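Ticket 1163: left gripper closes short on flat items (sim cell, two-arm unit)
Opened by: Nesma Ezzat
Assigned to: Brahim El Khatib
Site: Storkulstead
Status: open, waiting on overnight run

0 shares | 4 comments

Nesma Ezzat, 09:10
The left gripper on the simulated two-arm unit is stopping before it reaches its closed position when the target is thin. The log gives "grip width not reached" and the arm holds where it is until the timeout. It started after we moved the cell to the new Plomlow build in February. The right gripper runs the same routine with no errors. I have restarted the cell twice and reloaded the room, same result both times.

Brahim El Khatib, 10:25
Please send the joint log for the left arm and the gripper settings file. Also check which offset file the left wrist is loading. The Plomlow build keeps the old one if it finds it in the user folder, and the old one was made for the longer fingers.

Nesma Ezzat, 11:40
Both attached. The left wrist is loading offset file 741 and the right is loading 1445, so they don't match. I didn't know there were two. Renders from the cell are below, one close up at a gripper and one of the room with both arms.

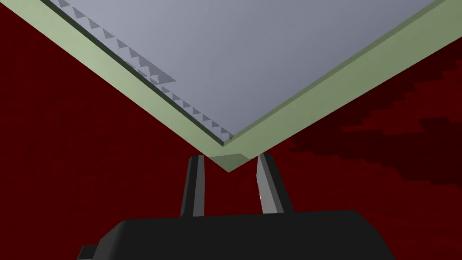
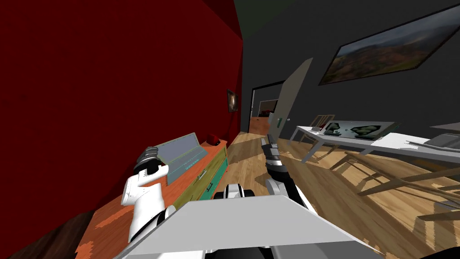
I haven't changed anything yet. Hanane Belhaj has the cell booked after lunch and I would like her to be able to use it, so tell me if it is safe to swap the file or if I should leave it alone and book her on to Helmy.

Brahim El Khatib, 12:05
Safe to swap. File 741 is the old one. Do it in this order:

Stop the cell and wait for both arms to show as idle.
Move 741 out of the user folder. Don't rename it in place, the loader picks up anything in there.
Copy 1445 to the left wrist and change the side entry from R to L. If you miss that the wrist zero comes up mirrored.
Start the cell, home the left arm first, then the right.
Open and close the left gripper 10 times with nothing in it and read the final width each time.

The width should be the same on every close. If it drifts, stop there and put the readings in this ticket. Please don't raise the grip force to get past the error. Zineb Morsy tried that on the Tukus cell and we spent a day looking for a contact fault that was only the force limit.

Nesma Ezzat, 14:50
Done in that order. All the empty closes came back with the same width and no error. With a thin target the left gripper got through the first two tries, then gave "grip width not reached" once on the third. I homed the arm again and it hasn't come back, but I only had time for some more short tries before Hanane needed the cell.

Brahim El Khatib, 15:15
One failure after the swap could be the contact margin, which is also set per side. Compare the left and right values and copy the right one over if they differ. Leave the overnight run on with logging at full and I'll read it in the morning. Apolline Hoarau is copied in as she looks after the settings files and will need to take 741 out of the shared folder too.

Linked tickets: none
Helpful? 2 yes, 0 no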